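4.2 Where a drink gets put down

One of the most enjoyable parts of the Hestent study was finding out how much a plain table can say about the people who use it. We went in expecting chairs and shelves to carry most of the results. The tabletops won easily, and among everything that landed on them, drinks were the richest source of data we had (by a long way!).

Across the 113 tables in the sample we logged 2718 placements, meaning any moment when an object was set down and let go. Cups, cans and bottles behaved very differently from books or phones. A book tends to go down right in front of the reader. A drink drifts outward, toward a far corner or a side, and it stays there between sips while the middle of the table is kept clear for hands and work. We call this the parking habit, a term we borrowed from the Namgate pilot and have grown very fond of.

The habit was strongest on large, light-colored tops with nothing else on them. With no tray, mat or stack of papers to act as a landmark, we had thought that people might put a bottle down almost anywhere. Instead the corners filled up first, and the open stretch in the center was left alone for as long as 20 minutes at a time. Figure 8 gives the kind of layout we mean, with a bottle of orange drink off toward one corner and a wide area of bare white surface beside it.

Bottle shape matters too, and we were delighted to see how clearly it came through. Tall plastic bottles were parked farther out than mugs, even when both were full. Handles may explain part of this, as a mug is usually turned so the handle faces its owner, and that keeps it close. The Ovden tables, which are narrower, showed a weaker version of the same pattern, and we return to them in Section 5.

Figure 8. Bottle of orange drink on a large white tabletop, with open surface left clear. 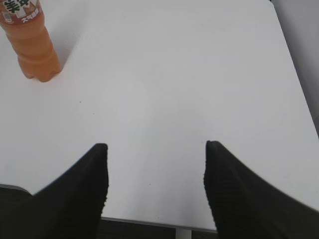
Comment from Afolabi: I'd love to see left-handed people split out in the parking results. At my own desk the drink always goes to the far left, and I had put that down to the window.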